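Drukska: A Storage Bin for Play Equipment
Student project report, product design, second year

The project looks at one ordinary object, a plastic storage bin with handle cutouts, and how it is used to put away small play equipment. The tennis ball was our standard load.

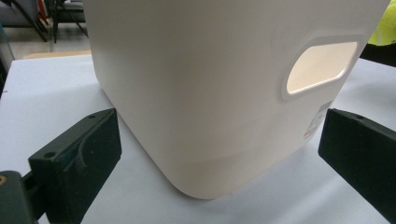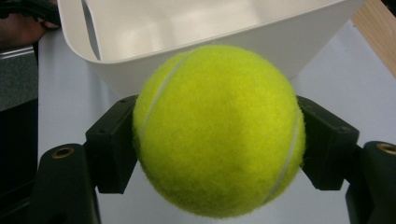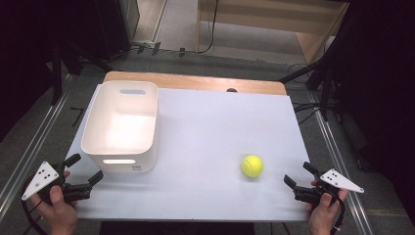
A tennis ball and a plastic bin with handle cutouts, in close-up and on the white board.

Nadine Abou Jaoude

1. Background

The brief for the module asked us to choose a household product costing little and used often, and to write down what would have to change for it to do one particular job better. I chose the open storage bin. My sister runs an after-school club in a church hall, and at the end of each session the balls, beanbags and skipping ropes go into bins which are then carried to a cupboard under the stairs. The bins were bought for toys and bedding. They do the job, but the balls roll out when a bin is tipped, and small children find the full ones awkward to lift.

Drukska is the name I gave the project. Lornia, Arruda and Colla are the three layouts for the redesigned bin and are explained in section 4.

2. What the bin does already

The bin is open at the top, with a thin rim and rounded corners. The rounded corners matter more than I expected. A ball dropped near a corner rolls back to the floor of the bin and doesn't lodge, and there is no sharp edge at hip height when the bin is carried. They also make it easier to wipe out.

Near the base the wall steps inward to the foot. On a shelf this gives somewhere to put the fingertips when pulling the bin forward. It also takes a little away from the floor area, which I had to allow for in the drawings.

The handle cutouts are rounded slots with a slightly raised edge. Because they go right through the wall they let light in, and this helps when looking for something in a dark cupboard. They are also a weak point for this use. A skipping rope will work its way out through a slot and catch on the next bin along.

3. Trials

I worked on a white board laid over a wooden table. The board gave a plain background and was easy to draw on with a wipeable pen. The bin stood towards the left and the ball started on the right, so that every try covered the same sort of distance.

The task was to pick up the ball, take it across and put it in the bin. Tennis balls are a good thing to test with. The felt grips well, they can be bought anywhere, and they are the item the club has most of. They also roll. On a hard, flat board a ball will move off if it is only nudged, and the person tidying has to follow it. I tried putting a tea towel under the ball and it stayed put, but I left that out of the trials as the hall has a bare floor.

I planned 200 tries and finished 64. The rest were lost to the room booking, which was shorter than I had asked for. I noted for each one whether the ball went in cleanly, touched the rim first, or missed. I have not turned these notes into percentages, as I changed the way I was scoring rim touches partway through and the early sheets do not match the later ones. If I did the work again I would fix the scoring before starting.

Two things were clear from the notes all the same. Most of the rim touches were on the near side, where the ball was let go too early. And a low wall on the near side would have helped with nearly all of them.

4. The three layouts

Lornia keeps the bin as it is and lowers one long wall. It is the simplest to make. The drawback is that balls can leave by the low side when the bin is carried at an angle.

Arruda keeps all four walls at full height and turns the rim outwards into a shallow lip, so a ball that lands on the edge has a slope to roll down. I made this one up in card and tape. It nests badly, and the lip got bent on the bus.

Colla has the low front wall of Lornia and a flap of fabric across it, held with press studs. The slots are moved higher up the side walls so that ropes are less likely to find them. My sister preferred this one. I think the flap would be left undone after the first week.

5. Costs

The project budget covered card, tape, press studs and one bin. For manufacture I compared a run of 500 with a run of 1000, using the price sheet handed out in the workshop. The larger run brings down the cost of each bin, but the tool has to be paid for either way and it is by far the biggest sum on the page. Lornia needs the least change to an ordinary bin tool. Colla needs sewing as well as moulding and came out dearest in both columns.

6. Choice and further work

I am taking Lornia forward to the next stage, with the slots moved up as in Colla. The height of the low wall still has to be settled. I have drawn it at half and at two thirds of the full height and will make both in card before the January review on 16 January 2023.

I would also like to try the beanbags, which do not roll and may show the rim in a different light. The ropes need a separate test. The card models are on the second shelf of the project store, with my name on the underside, and the score sheets are in the folder next to them.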